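Workshop and kitchen tips: sharing a bench with the arm

I run the prep kitchen and test bench at Wattimena, and since July we've had a robot arm doing the fetching and putting away. A few of you asked how we get on with it, so here are the things I wish I'd written on the wall on day one!

First, give everything a home. We people are happy to grab a colander from wherever it landed (I certainly am), but the arm does better when things start out in much the same spot every morning. Fikri Wuisan stuck little bits of tape under our real bench mat to mark the places and it cut our setting up from 50 minutes to 5.

Second, try a new job with toy food before you let it near lunch. A plastic strawberry can be dropped all day long and you just pick it up again.
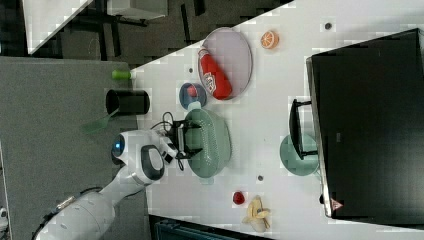
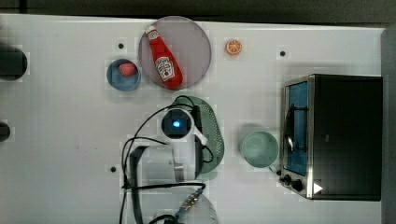 Colander practice, with the ketchup on its plate:
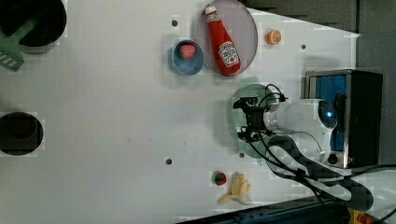
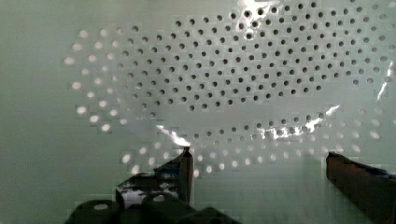
Third, pick dull things over shiny ones if you're buying new. Glare is a pain for any camera, and a lamp moved a foot to the left can sort out a whole morning's sulking. We've got a cheap clip-on one from Zevgate and it's been brilliant.

Now, the people side. I was worried about hours when it came in, I'll admit that, and so were the other 3 on my shift. What changed is the sort of tired we are. There's less reaching and lifting, and a lot more watching and resetting, so by Monday teatime it's my eyes that ache and my shoulders are fine. We swap over every 180 minutes now, though I'd like it shorter and I keep saying so.

Do ask for proper training time as well, in working hours. The lot at Troment were left to learn theirs in their breaks and it caused no end of grumbling.

Oh, and wipe the bench down before you start the arm up, with a cloth you can wring nearly dry. Drips and cables don't mix. I'll do a separate page on getting tomato stains out of pale plastic, as I've had three messages about it already (bicarb paste, left overnight, is where I'd start).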